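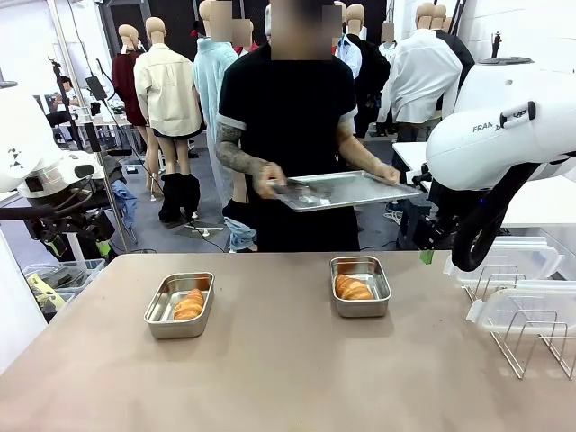
What has the grant paid for in this reporting period?
The grant has paid for operator time, tabletop equipment and the storage of recordings for the food-handling part of the Kuladow programme. The aim is a collection of demonstrations from which a two-armed robot can learn to move, place and serve bakery items.

Progress report to the Gisler Fund
Project: Kuladow, work package 2
Prepared by: Auður Eyvindsson, project lead
Date: 1/6/20

1. Position at the end of the period

The project team has recorded 249 accepted demonstrations since December. Each consists of the arm movements made under an operator's control, together with the views from the fixed camera and the cameras at the wrists, and a short written label stating the task. Recordings in which the operator lost control of an item, or in which a wrist view was missing for part of the task, have been set aside and do not form part of the total.

The period opened slowly. Labels written in the first weeks did not follow a common wording, and the team at Nellness had to go through them again before the recordings could be passed on for training. A fixed list of task names is now in use and the labelling work is up to date.

2. Tasks covered

The agreed plan lists five tasks. Moving a croissant between metal containers and placing pastries on a tray have been recorded in the quantity agreed. Opening and closing lidded containers is nearly complete. The remaining two, loading a wire rack and handing over a filled container, have been tried by the operators but not yet recorded for the collection.

Operators have been asked to vary the starting position of the containers from one demonstration to the next. In the earliest recordings the layout was too regular, and the first model trained on them performed poorly when a tin was moved a short distance. Those recordings have been kept, with a note attached.

3. Recording quality

Polished metal remains the main difficulty. The depth estimates made by the Wunis software are unreliable on shiny surfaces, and the edge of a tray is sometimes placed too high or too low. The wrist views are of most use at this point, as they show the position of the finger pads in relation to the rim.

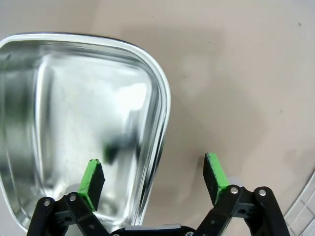
Figure 2. Wrist view of the open gripper at the edge of a stainless steel tray.

Two changes are under consideration: a lower level of overhead lighting, and a set of trays with a dull finish. The team would prefer to test the lighting first. Shiny trays are common in bakeries and should stay in the collection in some proportion.

4. Spending and next steps

Spending is within the approved budget. A small underspend on equipment has been carried forward, and the Fund's agreement is sought to use it for further operator hours. Work in the next period will begin with the wire rack task, followed by the handover task once the written safety procedure has been approved at Nellness.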